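Can a robot tidy up yet?

08/06/2026

I've been itching to write this one up. For the past few months I've been reading everything I can find on home robots, watching far too many clips of machines folding towels, and pestering a friend until I was allowed to spend an afternoon at Nirkonia, a small workshop where they try out chores on tabletop arms. So, can they do the housework? Not mine, not this year. But oh, they're closer than I'd thought.

The chore that won me over was the dullest one going, clearing a cloth off a table. They ran it 40 times while I was there and the arms managed it on 16 of those. I know that sounds poor! I was delighted. Last September I saw a similar set-up at the Clarkisen open day that couldn't find the edge of a tea towel at all, and had to be stopped before it pulled the tablecloth off as well.
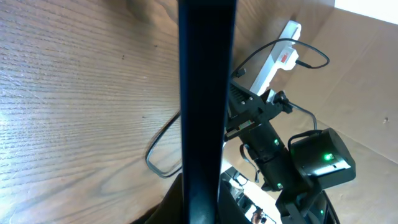 Soft things are what I really wanted to understand. A mug is the same shape every time you reach for it. A duster is a different shape every time you so much as breathe near it, and a finger that's stiff and flat has to get hold of a fold without shoving the whole lot along. Dark cloth is meaner still, because the folds hardly show, and the bit of black fabric at the bottom left is a fair sample: I can only just make them out myself. Then there are the cables. That thin black one looping across the wood is the sort of thing you or I would lift out of the way without a thought, and for an arm it's a whole extra job (do I move it, go over it, ignore it?).

The arms are slow, mind. One cloth took about 267 seconds from start to finish, and I could have done the table, the windowsill and most of the washing up by then. I asked if they could simply turn up the speed and got a very patient look.

Shop-floor work seems further on. Rukow has arms putting parts into trays all day, and it's lovely to watch, but the parts arrive facing the same way and no child has left a sock in the tray. My kitchen doesn't work like that.

What I'd love to see next is the Bouvier laundry trial, where the pile goes in exactly as it came out of the machine, inside-out sleeves and all. I've asked if I can visit. If they say yes I'm bringing a fitted sheet.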